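件名：乾燥機能が途中で止まる（Valtham洗濯乾燥機）
状態：対応済み
受付：Skalossideサポート窓口
担当：Ntombi Makhubela

お客様からの申告
8月に入ってから、乾燥運転が開始後90分で止まり、エラー「106」が出ます。電源を入れ直すと再開しますが、また同じところで止まります。洗濯と脱水は問題ありません。設置場所はDevvilleの集合住宅、洗面所です。
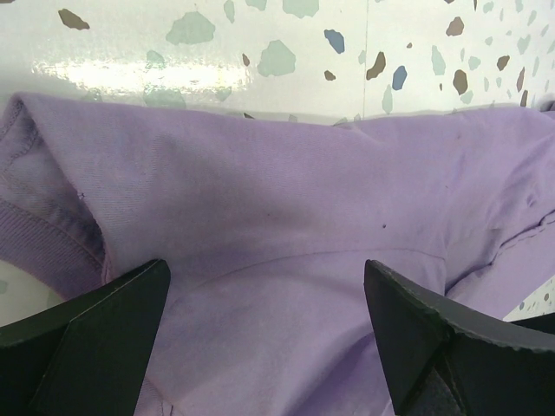
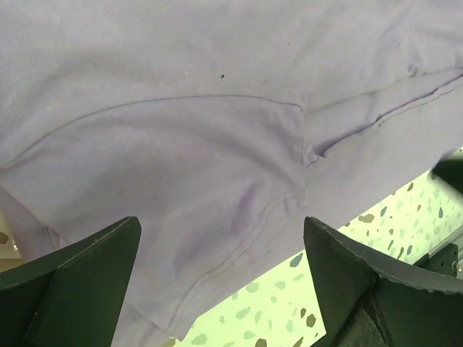

添付：薄紫色の衣類（2枚とも）

確認1
エラー106は排気温度の上昇を示します。乾燥フィルターの掃除を依頼。お客様によると毎回掃除しているとのこと。再運転でも同じ症状。

確認2
衣類の量を質問。定格の上限近くまで入れていたため、半分に減らして試してもらう。停止までの時間は延びたが、やはり106で停止。量だけの問題とは考えにくい。

確認3
本体裏の排気ダクトについて質問。春に洗面所の棚を入れ替えた際、本体を壁側へ寄せたとの回答。壁との間隔は4センチ。ダクトが折れている可能性があるため、電源プラグを抜いてから本体を手前に出し、見てもらうよう案内。

お客様からの返信
ダクトが途中でつぶれていました。中に綿ぼこりもたまっていました。手で直しても形が戻りません。

対応
Kekana製の交換用ダクトを案内。部品代2,000円、送料込み。取り付けはお客様ご自身で実施。壁との間隔は10センチ以上あけるよう依頼。

結果
交換後、標準コースで最後まで運転できたと連絡あり。翌日も再発なし。乾燥時間の表示が以前より長いとの追加質問には、学習機能がリセットされたためで、数回使うと戻ると回答。

備考
同じ型番で棚の設置後に106が出た問い合わせは前にもあり。受付時の質問票に「最近本体を動かしたか」を追加済み。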